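Equipamento de recolha > Garras manuais > Kits

25 de novembro — por Anju Katiyar

Pois é, voltei às garras de mão! Quem segue a loja sabe que passei o verão inteiro a resmungar com o modelo antigo, e em setembro chegou finalmente o kit Prarkden Stokier, que agora vendemos aqui por 326 euros (o par, com os cubos de marcadores já montados, e portes à parte).

O que mais gosto nele é a simplicidade — uma garra em cada mão, os cubos a preto e branco virados para cima para a câmara os apanhar, e toca a arrumar coisas como se fôssemos nós o robô. Uso-o quase sempre em tarefas de casa: garrafas de água, óculos, telemóvel, panos apanhados do chão. Os panos são de longe o meu teste preferido, porque amarrotam de maneira diferente a cada tentativa e o braço que depois aprende com aquilo precisa mesmo dessa variedade.

Defeitos? Tem, claro. O cabo preso ao pulso direito atrapalha quando me baixo, e ao fim de 68 repetições já sinto o polegar. As almofadas de borracha gastam-se depressa com objetos lisos, por isso temos o conjunto suplente da Hedegaard a 29 euros (serve sem adaptador, experimentei eu!).

O software de calibração é o da Vilent e vem com licença para 2 computadores. A primeira calibração é uma seca, aviso já — convém fazê-la com boa luz e sem pressa. Depois disso guardam o perfil e nunca mais pensam no assunto, a não ser que troquem um cubo.

Se tiverem dúvidas sobre tamanhos de mão, escrevam-me antes de encomendar.

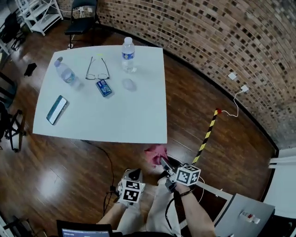

Rui: comprei o par e confirmo a parte do polegar, mas para panos não troco isto por nada. As almofadas suplentes também se vendem só para a garra esquerda?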